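Wrist and head camera disagree on object position, planner oscillates near contact

Posted by Dwight Beaudoin on 8 Dec 2023 in Perception and Planning

I'm fusing object positions from a wrist camera and a head camera and feeding the result to a reactive planner. Far from the object everything agrees. In the last part of the approach the fused position starts jumping between two values and the planner chases it. The motion looks like a slow shiver, and after 3 retries the task supervisor gives up. 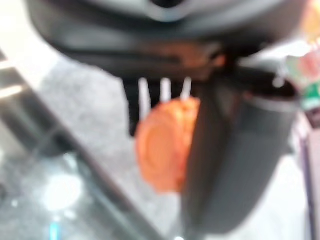
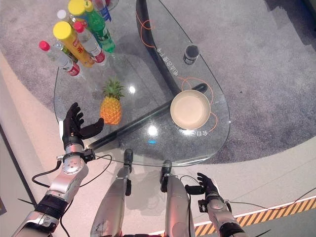
Setup

Both cameras go through Dostel for detection and segmentation. Output is a mask, a centroid and a confidence per object. A small node of mine turns the centroid plus depth into a position in the base frame and averages the two cameras, weighted by confidence. Doltska takes that as its goal and replans on every update. The controller underneath runs at 100 Hz and I have no complaints about it.

What I have checked

Extrinsics. I reran the MacPherson calibration for both cameras and the residuals were fine. Static objects in the middle of the workspace line up well when the arm is parked.

Confidence. I expected the wrist confidence to drop when a finger covers part of the object. It doesn't. In the wrist view the finger hides the right half of the orange object, and Dostel is still very sure it has found it. The mask covers the visible half only.

Blur. Some wrist frames are badly smeared. I tried dropping them with a variance-of-Laplacian threshold. Out of 1,734 frames in one log, the ones that survived were mostly from when the arm was standing still, so the planner was starved during the approach.

Table. On the glass top I also get short-lived detections where the overhead lights reflect. They have a position and a depth, and the depth is usually below the table. I don't see these on the parts of the workspace that aren't glass.

Is the weighted average the wrong tool, or should I be looking at the planner? I'd like to avoid retraining the detector.

TobiasK_ctrl

Put a low-pass filter on the goal. First order, time constant of 200 ms, and the shiver goes away. We do this on everything.

Reply from Dwight Beaudoin

Tried it. The shiver is smaller but the final position is still off to one side, and the side depends on which finger is in view. The filter also makes the approach lag when I move the object by hand.

Darcy Sawatzky

A filter won't help with this. You have a bias, and filtering a bias gives you a smooth bias. I would split it into four separate faults.

1. The wrist centroid is wrong under occlusion. If the mask covers only the left half, its centroid sits in the left half. Detector confidence tells you what the thing is. It doesn't tell you how well its center is known, so don't use it as a weight for position. For round objects, fit a circle or ellipse to the part of the mask boundary that borders the background, and leave out the part that borders the gripper. You know where the fingers are from the joint state, so render the gripper model into the wrist camera and dilate it slightly. Any boundary pixel that touches the rendered gripper is excluded from the fit. The fit residual and the arc length that remains give you a usable covariance. It won't help for a pineapple. For irregular shapes, freeze the last estimate taken before the fingers entered the mask, and propagate it in the base frame.

2. The averaging. Replace it with a Kalman filter per object, constant position model, low process noise. Each camera contributes its own covariance. Gate on Mahalanobis distance, and when a measurement is rejected several times in a row, inflate the state covariance. That covers the case where you move the object by hand.

3. Timestamps. You say parked is good and moving is bad. Check that you look up the arm transform at exposure time and not at the time the callback fires. A few tens of milliseconds is enough to give you a second "value" to jump to. Quick test: sweep the wrist back and forth over a fixed object with the gripper open, and plot the estimated position against wrist velocity. A straight line with a slope means latency, and the slope is the latency.

4. Glass. Clip anything with depth below the table plane before it reaches the tracker. Fit the plane from fiducials or from the bases of opaque objects, never from raw depth on the glass. Transparent bottles need care as well. Depth through a clear bottle often lands on whatever is behind it, so the caps and labels are the only parts I would trust.

On the blur, drop the hard threshold. Scale the measurement covariance with the blur score and let the filter decide.

Leave Doltska alone until the first three are done. Then set a deadband on goal changes so that it doesn't replan on noise. I would also stop taking vision updates altogether once the fingers overlap the mask by more than half, and finish the last stretch open loop.

Reply from Dwight Beaudoin

Item 3 was part of it. My lookup used the latest transform available. With the exposure timestamp the slope is nearly flat and the jumping is mostly gone. The side bias is still there, as you predicted. I'm working on the gripper rendering now and will log a comparison in January, when I'm back at the Turkville lab.

jmarrow

Same problem here on a different arm. We turned the head camera off. Less accurate at range, but there was only one source left to disagree with. Depends what you need it for.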